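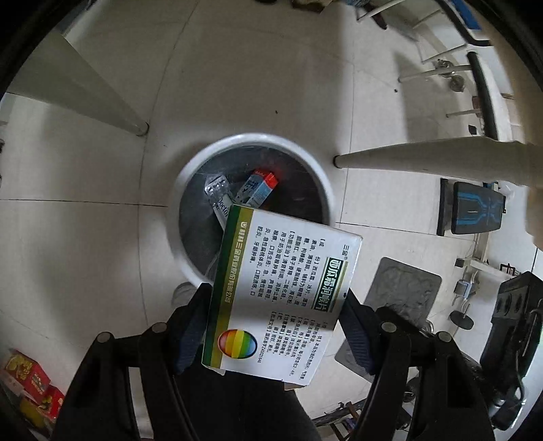 2. Gripper fault during the medicine box task

We gave most of the meeting to this one, and thank you to everybody who stayed on past 16:20 to see it through. The hand-held gripper at the Nandness site has been letting go late. The task is a simple one (take hold of a box, bring it over the round bin, let it drop), but on several tries in July the fingers stayed shut after the trigger was released, and once the left one opened well ahead of the right and a carton went skidding off across the tiles.

The Dendbridge team feels the pivots in the linkage are to blame, while the Yordanov bench would sooner look at the ribbed pads, which may be sticking to glossy card. Both sides put their case very kindly and at some length! We did agree that a late release is a safety matter as well as a nuisance, as the person holding the tool tends to reach in with the free hand to help.

Agreed: no free hand near the fingers while the trigger is live. Pads to be wiped every 40 grasps and changed at 1000. Venia will be asked for a spare set of pivot pins.

3. Logging of failed tries

Failed tries are to be kept in the log and marked "late release" or "uneven release." Carried over to the next meeting.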